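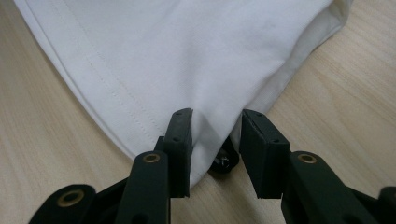 How often does the boiler need to be rinsed?

Once every 16 tank refills, or when the RINSE lamp comes on, whichever is first. In hard-water areas the lamp usually comes on earlier. The procedure is in 4.3.

## 4. Filling, first heating and boiler care

Section 4 applies to the Zollis steam station with the removable tank. For the version with a fixed tank, see the supplement supplied with the Georgiev base plate.

### 4.1 Filling the tank

The tank holds 2 liters to the MAX line. Tap water is suitable in most areas. Very hard water should be mixed half and half with distilled water.

1. Set the main switch to 0.
2. Press the gray latch and pull the tank straight out toward you.
3. Open the filler cap and fill with cold water up to the MAX line.
4. Close the cap until it clicks.
5. Wipe the outside of the tank. Water left on the rails can drip into the connector well.
6. Slide the tank back in until the latch catches.

**Note:** The pump makes a rattling noise for a short time after the tank has been empty. It stops when the hose has filled.

**Caution:** Do not add starch, perfume, vinegar or water from a tumble dryer to the tank. These leave deposits in the boiler and can cause brown spots on fabric.

### 4.2 First heating

Carry out the first heating with the iron on its rest, in a ventilated room. A slight odor is normal and clears after the first tank.

1. Remove the protective film from the soleplate.
2. Place the base on a firm, level surface. The surface must tolerate heat. Leave 400 mm free above the iron rest.
3. Unwind the steam hose completely and check that it is not twisted.
4. Plug the power cord directly into a grounded wall outlet. Extension cords and power strips are not permitted.
5. Set the main switch to 1. The READY lamp flashes.
6. Turn the dial to the two-dot position.
7. When the READY lamp stays lit, hold the iron over an old towel and press the steam trigger until steam flows evenly.
8. Release the trigger and return the iron to its rest.

Water droplets may come out with the first steam. Repeat step 7 until they stop. If they continue through a full tank, lower the steam setting by one step and check that the dial is not below the two-dot position.

For clothing, start with the dial setting on the care label. Where the label is missing, begin at one dot and test on an inside seam. Hems and other doubled areas need more steam than single cloth and should be pressed from the wrong side first.

### 4.3 Rinsing the boiler

**Warning:** The boiler is under pressure during use. Never open the drain plug while the station is hot. Unplug it and let it cool overnight.

You will need the Dindano drain key (in the accessory bag), a bucket and a measuring cup.

1. Unplug the station and remove the tank.
2. Lay the base on its side over a sink, drain plug facing up.
3. Unscrew the plug counterclockwise with the drain key. Set the plug and its seal aside.
4. Pour 200 ml of cold water into the opening.
5. Rock the base gently from side to side, then tip it and empty it into the bucket.
6. Repeat steps 4 and 5 until the water runs clear.
7. Inspect the seal. Replace it if it is cracked or flattened.
8. Screw the plug back in by hand and tighten it a quarter turn with the key.
9. Refit the tank and set the main switch to 1.
10. Hold the RINSE button until the lamp goes out.

If scale flakes are still present after several rinses, use Kilix descaling powder as directed on the packet. Liquid descalers attack the seal and are not approved for this model.

### 4.4 Storage

- Empty the tank and leave the filler cap open until the inside is dry.
- Let the iron cool before winding the hose. Do not bend the hose sharply at the handle.
- Store the base upright at temperatures above freezing.

Replacement seals and drain keys are ordered through the parts desk, attention Elsie Hollis. State the serial number from the label under the base.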